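Saturday, August 16, 2025

Ornen council wants 20mph signs on the Dratero road now. Fine, but who checks? They put up 4 in January and the vans still came past at 40. 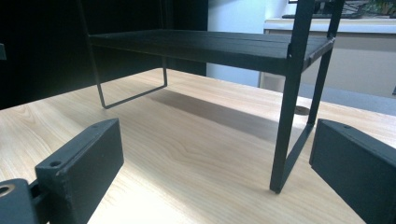 The leaflet promises a £400 fine for speeding. I'll believe it when one lands on a doormat.

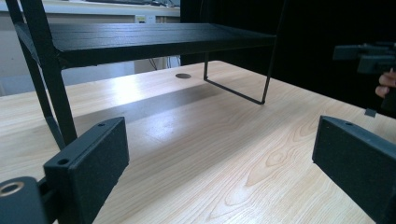

Walked to the crossing after tea — 2 drivers on their phones at the lights. No sign cures that.

Recent entries
Bus lane, again
Parking at Plaltico
The Khương roundabout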